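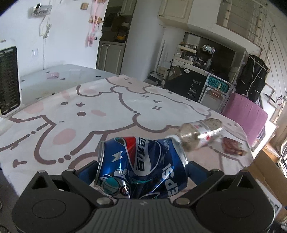
Crushed Pepsi can with Chinese printing.

Forums > Materials and Waste > Metals > Can density at the kerbside

Sorting cans: crush flat, crush sideways or leave alone?

mamta_saxena
Our building is changing its recycling contractor. The old one, Sirnen, took cans in any state. The new one, Bullico, says in its leaflet that drinks cans should be "uncrushed where possible". We have 252 flats and one bin store, so volume matters to us. Does crushing affect sorting, or is this wording copied from somewhere else?

kong_cw
It depends on whether the load is mixed. An eddy current separator throws aluminium clear of the belt by inducing a current in it. A can dented in the middle still has enough area and behaves much like a whole one. A can stamped into a disc lies flat and can travel with the paper at the screening stage, before it gets anywhere near the eddy current unit.

If cans are collected on their own, crush them however you like.

deepak.c
I disagree with the second half of that. Even in a cans-only stream there is steel to take out. The magnet is over the belt, and flattened aluminium gets trapped under flattened steel and lifted with it. I worked two years on a line at Tang and the steel bales always had some aluminium in them.

kong_cw
Some carry-over, yes. Was it worse with flat cans, or was the belt simply loaded too deep? Burden depth is the usual cause.

deepak.c
Both. We never ran a proper trial, so I can't separate them.

sneha_s
Mamta, does the leaflet say mixed or separate? Ours has a table on the back with the stream codes.

mamta_saxena
Mixed. Cans, plastic bottles, paper and card in one bin. Glass separate.

sneha_s
Then follow the leaflet. In a mixed stream the first sort is by shape: flat items go over the screens, round items fall back. You want a can to stay a three-dimensional object.

Hemant Singhal
That wastes a great deal of bin space. An empty can is nearly all air. We had a Jullow wall crusher in our bin store for four years and no load was ever rejected. It presses end to end, so what comes out is a thick puck with a rim on both faces. It does not behave like card.

kong_cw
End to end is a different case, agreed. The puck is dense and compact. The risk there is that it drops through with the broken glass and other fines, if the openings are large enough. "No load rejected" tells you the load was accepted at the gate. It says nothing about where the cans ended up.

Hemant Singhal
Fair point on the gate. I still think the effect is small next to people putting cans in the general waste because the recycling bin is full.

mamta_saxena
That is our main problem. The bin is full by the second day after collection.

deepak.c
Ask for a second collection or a bigger bin before you ask residents to change anything. A light squeeze at the waist by hand is fine in either stream. It saves some space and keeps the ends round. Do not stamp on them, and do not push one can inside another container. That last one causes more trouble than crushing does.

sneha_s
Also empty them first. Liquid ends up in the paper, and wet paper gets downgraded.

mamta_saxena
I have written to Bullico asking for the screen opening size and whether a second lift is possible. Notice for the bin store will say: empty, light squeeze allowed, no stamping.

Comments (3)

paperbale5
Screen size varies by site. The driver won't know, so ask for the plant manager.

Hemant Singhal
Post the reply when you get it, please. I would like the figure for our place too.

tinlid
Same wording on our leaflet, different contractor.

We use cookies to keep you signed in and to measure page visits. By continuing to use this forum you accept our cookie policy.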